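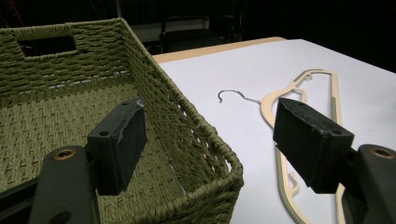

How much stuff can you keep when you move from a house to a small apartment?

More than I thought, but only if you're willing to be ruthless about the kitchen. I kept most of my books and hardly any of my baking pans, and I'd make the same choice again.

So! I've been in the new place since January and I keep getting asked how it's going, so let me get it all down in one go. The old house in Uvasley had an attic and a basement and one of those long skinny closets under the stairs where things went to be forgotten (I found a fondue set in there. I have never hosted fondue.) The apartment in Nallen is 500 square feet, and it has one closet with a door that sticks when it rains.

I started sorting way too early and then way too late. Early, because back in the fall I filled a few boxes with things I was sure I wouldn't need, and then spent the next two months digging through them for the things I needed. Late, because the kitchen didn't get touched until the week of the move, and I ended up wrapping mugs in T-shirts at two in the morning and crying a little over a gravy boat.

The rule I came up with was simple. If I couldn't say where it would live in the new place, it didn't get on the truck. I drew a floor plan on the back of a water bill and wrote on it in pencil, and every time I wanted to keep something big I had to find it a spot. The blue armchair made it. The sideboard didn't, and I still miss it, mostly the smell when you opened the doors.

Books were the other thing. I counted them, which I'd never done before, and there were 177 after I'd already given away three boxes to the library sale. They all came with me. My sister thinks that's nuts. They're along the bedroom wall now, two rows deep on the bottom shelf, and if I want anything by an author past M I have to kneel.

What has surprised me is how much I like open storage. In the old house everything was behind a door, and I thought that was what being a tidy person meant. But baskets are so much easier! You toss things in, you can lift the whole thing when you want to wipe underneath, and guests seem to think you did it on purpose.
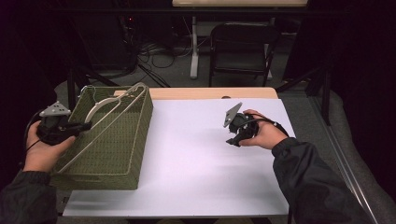
The green basket, on a white tabletop.

I got mine from Lamitz, the secondhand place behind the train station, and if you go, go in the morning when they've just put things out. By late afternoon it's all picture frames and single skis. I've also had good luck at Kordestani, though they're a grocery store first and the housewares are just one aisle at the back past the pickles. I went in for lentils and came out with a dish rack. It's a very good dish rack.

Some things I got wrong. I gave away my big stockpot, and soup for one in a small saucepan is a sad business, so I ended up buying another. I kept three tablecloths for a table I no longer own. I measured the couch but forgot the stairwell, and the movers had to take the legs off on the landing while a neighbor's dog barked at all of us. And I kept the cables. All the cables. I don't know what any of them are for and they're in a shoebox under the bed as we speak.

The kitchen drawers are my current project. There are two of them, one wide and one that only fits a rolling pin, and I've reorganized the wide one so many times that I've started opening it just to look. Spoons on the left. Anything with a long handle goes in diagonally. The can opener moves around depending on my mood.

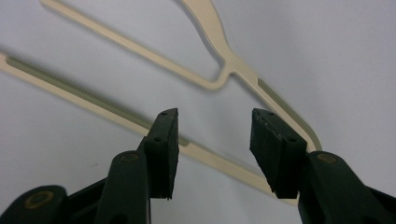 What do you do with things you can't decide about?

Put them in a box, tape it shut, and write the month on top. If I haven't opened it by summer it goes to Lamitz with the tape still on.

I have one of those boxes in the closet right now and I've already forgotten most of what's in it. I'm pretty sure the fondue set is in there. Next up is the balcony, which fits one chair and a tomato plant if neither of them gets ambitious.

3 comments

plumjam
The pencil floor plan is such a good idea, I'm stealing it. We're going from a three-bedroom to a one-bedroom and I haven't even looked at the garage yet.

rainy_porch
Keep the cables! I threw mine out and needed one the very next week.

oldstockpot
Same thing with the soup pot here. You can freeze the extra in muffin tins, if you kept your muffin tins.

Contact | © All words and crumbs mine | Back to top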